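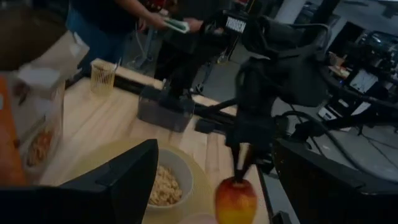
Home Opinion Letters Archive Subscribe

In Defense of the Slow Breakfast

When I moved to Hodley, the first thing I noticed was that people here eat breakfast standing. Some eat it in the car. My neighbor across the hall eats it in the elevator, and he is very skilled with the lid of his cup. In the town where I grew up, Nalska, this would be taken as a sign that something bad had happened in the family.

I want to argue for breakfast at a table, with a chair, with both feet on the floor. I know it is a small subject. The newspapers are full of larger ones, and I read them too, mostly at breakfast.

First I should be fair to the other side. A person who starts work at six in the morning does not need a lecture from me about chairs. I worked for two years at a packing plant in Elledberg, on the early shift, and I ate what I could on the bus. It was a roll with cheese, wrapped in paper, and I was glad to have it. When I say that we should sit down, I am speaking to those who have the time and give it to something else. I was one of them for many years after I left the plant. I had the time. I gave it to the radio, to the ironing, and later to the telephone.

The common argument against sitting is that it takes too long. I measured it once, because I was tired of hearing this argument from myself. I made my coffee, I put out a bowl and a spoon, I sat, I ate, and I washed the bowl. On a normal morning it came to 700 seconds, which is less than twelve minutes. The same breakfast eaten while walking from room to room took longer. I kept putting the bowl down and then I had to look for it. One time I found it on top of the washing machine in the evening.

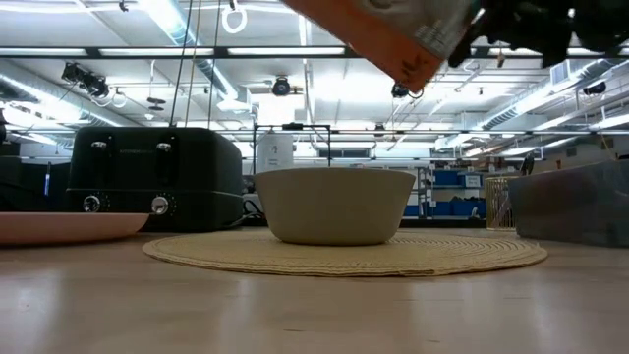
I think the real reason is different. We are a little ashamed to sit alone in the morning and do only one thing. At dinner it is allowed, dinner has respect. Lunch has its hour written in the work contract. But breakfast belongs to nobody's schedule except our own, and so it is the first meal we cut when we want to feel that we are serious people. I have heard a grown man say with pride that he has had no breakfast since school. He said it in the tone in which other people mention a medal.

In Nalska the morning table was not rich. We had bread, tea, an egg when the hens agreed. My grandmother put a cloth under the dishes even when there was only one dish. As a child I believed the cloth was for the crumbs. Now I believe it was for her. She had raised five children in that kitchen and she wanted, once a day, to sit in front of something that looked prepared.

I am not asking anybody to cook. This is where many friends of the slow breakfast make a mistake, in my opinion. They write about sourdough and soft eggs and honey from a certain hill, and the tired reader closes the page. A slow breakfast can be cold cereal from a box. It can be toast. The word "slow" is perhaps wrong, and I have looked for a better one, but in my own language the word is also not good. I mean a breakfast that has a beginning and an end, and a place where it happens.

The place matters more than I expected. For a long time my kitchen table was covered with papers, and a drill, and a plant that was waiting for a bigger pot. It waited from April to the first frost. I ate next to the sink. Then I cleared one half of the table, only one half, and bought a placemat from the market on Koval Street. It cost less than a coffee. From that week I started to sit, and I cannot give a deeper explanation. The empty space seemed to expect me.

There is also the question of company. Families tell me that it is impossible in the morning, that one child cannot find a shoe and the other does not speak before nine. I believe them. I do not think a family breakfast must have conversation. Mine had very little. My father read, my brother slept with his eyes open, my mother made lists on the backs of envelopes. But I knew each day how everybody was. You can see it in how a person butters bread. If somebody was sick or worried, the rest of us knew it before they left the house, and at dinner we were kinder.

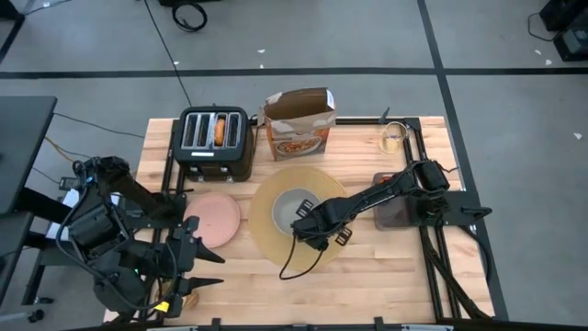

The workplace could help, too, and mostly it does the opposite. In my present office there is a meeting at eight with a tray of pastries in the middle. It is meant in a friendly way. But what it says is that your morning is already ours, please chew quietly. I asked once if we could begin at half past eight and leave out the pastries. It was received as a joke, and I laughed also, to be polite. I still think it was a reasonable proposal. The pastries are very dry.

Some readers will tell me that they are simply not hungry so early. Then sit with tea. Sit with a glass of water, if that is all you want. I do not care so much about the food, and I am not a doctor, so I will say nothing about sugar or energy or the heart. Others will say that they read the news on the telephone while they eat, and ask if this counts. I would say it counts a little. I do it myself on bad days - and then I notice that the bowl is empty and I do not remember eating.

My neighbor with the elevator cup read an early version of this text. He told me that he likes his way and that the elevator is peaceful at that hour. I have no good answer to him. But last month he bought a second chair for his kitchen, and he asked me where I found the placemat.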